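Sourdough notes, batch 18. The Irnon rye starter finally doubled overnight - so happy with this one! Smells like green apples.
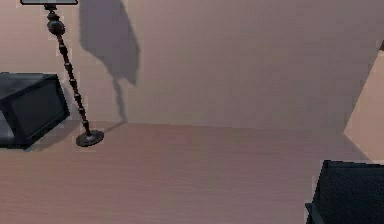
Astico, October

Mixed 2000 g flour at 40 percent rye and held back a splash of water. Dough felt silky after the second fold, much livelier than batch 17. Want to try the same thing with the MacPherson whole wheat!

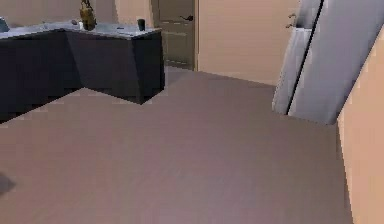

Next bake

Longer proof, less salt, darker crust. Save a heel for the toast test.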